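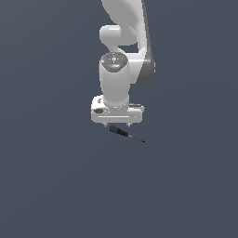
Sea cucumbers don't get much love, and I'll admit I swam right past them for years before I came to Jerkgate (which is a far prettier reef than its name lets on!). They lie on the bottom like old socks, swallowing sand at one end and passing it out cleaner at the other, having picked off the bits of algae and rot along the way.

Go out on a Saturday in October, when the water is calm, and you'll see their tidy little pellets all over the flats. Last season's survey at Unano found 1,133 of the animals on the shallow side and only 451 past the drop-off, where the sand is coarser and, I suppose, the dining is poorer.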